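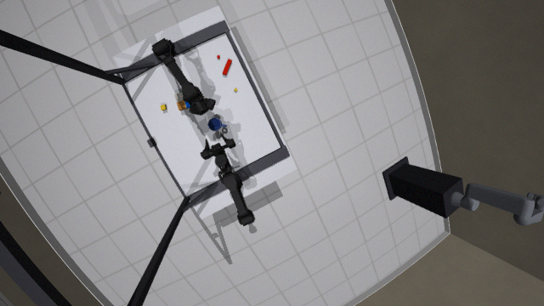 Simulated two-arm bench, overhead view, with the grippers on either side of a dark blue cup.

Volberg G2 Parallel Gripper - Two-Arm Comparison Kit

The kit contains two matched grippers, two wrist adapters, a controller and a simulation model of the full bench. It is meant for labs that want to compare finger shapes or control settings on the same table before buying hardware for every arm.

Part number: 2570
Stroke: 91 mm
Control rate: 400 Hz
Rated life of finger pads: more than 300 hours
Finish: black

The simulation bench has an arm at each short end of a white table. Blocks in several colors and a cup serve as test objects. Objects can be moved, resized or replaced in the scene file. Contact friction is set per object.

Each arm keeps its own log, and force limits can be set separately. Swapping the Cekside controller for another one needs a new driver file but no change to the scene.

Known limits: soft objects are not modeled. Cable drag is ignored - expect small wrist errors when moving to real arms.

Scene files and test scripts by Melati Ismail. Model revised February 5, 2026.

Adapters for Tuhumury wrists are sold separately.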